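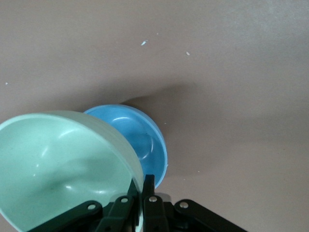
Nunen G2 Linkage Gripper – Service Notice: Grip Loss on Thin Rims

Status: open. Revised Aug 3, 2023.

Units affected
G2 grippers with Urnis finger tips, supplied before November. Grippers with Prendergast tips are not affected.

Fault
When a fingertip bears on the rim of a bowl, side load passes into the finger pivot. The pivot screw can back out under repeated side load. The finger then gains play at the tip and the grip force reading stays normal while the actual force drops. Bowls that lean against each other are the worst case, as one fingertip can touch both rims at once. Dropped parts have been reported by two sites. No injuries.

Check
Power off and lock out the arm. Move each fingertip sideways by hand. Replace the pivot screw if you feel any play. Do not retighten a used screw. Repeat the check every 500 cycles until the new screw set is fitted.

Limits until repaired
Maximum grip force: 10 N
Maximum side load at tip: 2 N
Lifting over people or open containers: not permitted

Parts
Screw set, G2 pivot, with thread lock – free for affected units. Service life 2000 cycles in rim-grip work, after which the set must be replaced.

Orders go through the Ustinach service desk, attention Paora Tamihana. Quote the serial number on the gripper base – the arm serial number will not be accepted.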